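Moving my mother's sewing things out of the spare room took most of November. I had planned on one weekend. There were 56 patterns, most of them cut, and a tin of zippers from a shop in Wurnunik that closed years ago.

I started with the fabric. Anything shorter than an arm's length went to the quilting group. The wool I kept, and the lining too, though I have no coat in mind for it. The good scissors needed sharpening and I took them to Kwok on the corner, who charges by the inch.

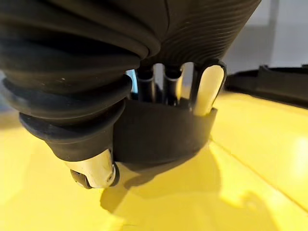
What I kept

The machine is an old Walesus and it weighs 35 pounds in its case. It still runs. The tension dial sticks, and the manual is in a language I can't read, so I turn it until the stitches look right. I also kept the button jar and her notebook of measurements — the whole family is in there, including people who stopped speaking to each other. 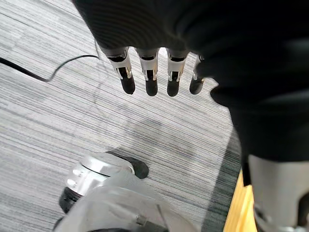 Amirul Lumenta

The patterns were harder. I don't sew from paper patterns and never will, but her handwriting is on the envelopes. In the end I kept 40 and gave the rest to Vojtěch Holub, a neighbor who makes costumes for the school play. He came over with a suitcase and stayed for lunch.

The room is a room again. I painted it over two evenings and the second coat is better than the first.

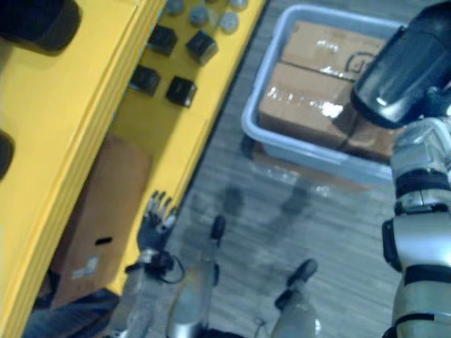 Last updated: Wednesday, August 19, 2020

I have since hemmed two curtains on the machine. One is shorter than the other. I'll redo it when I find the seam ripper, which I think went out with the zippers.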